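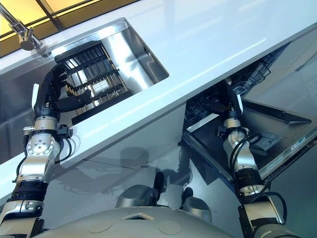 Handling work at the sink and dishwasher, Velumau test kitchen.

Community Help > Robots and Automation > Rules and Good Practice

Which written rules should apply to a two-armed robot loading dishes in a shared kitchen?

23 December 2023 – posted by Shaimaa Benmoussa

Our organization operates a test kitchen in the Velumau building, where a humanoid robot is used for dish handling. Staff from other departments use the same kitchen. The present house rules were written in August for a single fixed arm and run to 14 clauses. They do not mention an open dishwasher door, work with both hands, or loose cable on the arms.

I have been asked to submit a revised text. I would be grateful for advice on two matters: whether a risk assessment made for the fixed arm may be carried over, and what should be checked before each session. Our draft requires an operator within reach of a stop button and a marked floor area that must stay clear while the arms are powered. Connectors and cables near the gripper are listed as one inspection item, which may be too broad.

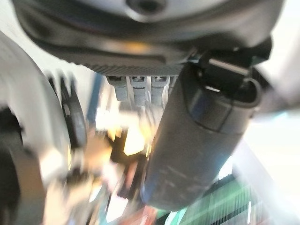
Ustel
Community moderator, Robots and Automation

A risk assessment belongs to a particular machine, task and place. When any of these changes, the assessment should be reviewed and signed again. The fixed-arm document may serve as a starting point, but it should not be carried over as it stands.

I would divide your inspection item into three entries:

- Plugs at the gripper: fully seated, with no visible damage.
- Cables along the arm: secured, with enough slack for the full range of wrist motion.
- Covers and brackets: in place and tight.

Each entry should have its own signature box. A single box for "cables and connectors" tends to be signed without the second part being looked at.

The lowered dishwasher door should be treated as an obstacle in the work area. State in the rules who may open or close it, and require that the arms be stopped first if a person is to do so.

3 comments

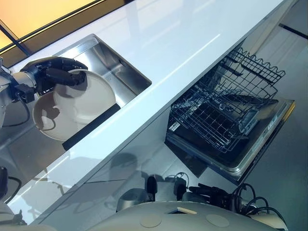
Genumlow would add a clause on carrying more than one item at a time. In our own rules, plates and bowls may be lifted together only after the grip has been tested with those exact dishes, and the test must be written down. We went through 171 log entries before agreeing on the wording, and most of the disagreement concerned what counts as a drop. Please define that word early – a dish that slips but stays in the hand was recorded three different ways by our operators.

Food hygiene also needs a line of its own. Any dish touched by the gripper goes through a full wash before it returns to general use.

8 shares

Vahidi

Just use the manufacturer's manual. Ours covers most of this and it saved us writing anything.

Ustel

The manual should be attached to the house rules, but it cannot describe your kitchen or your staff. Please keep both documents, and record the date of each review.

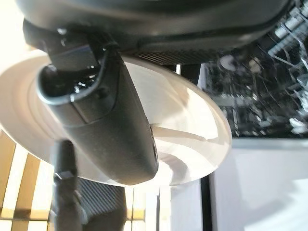
Plate handling at close range. Finger surfaces are inspected before each session.

Shaimaa Benmoussa

Thank you. The inspection item has been divided as suggested, and a definition of "drop" now appears in the first section. The draft will be circulated with the manual attached. One point remains open, namely how long session logs should be retained, and I will post it as a separate topic.

931 views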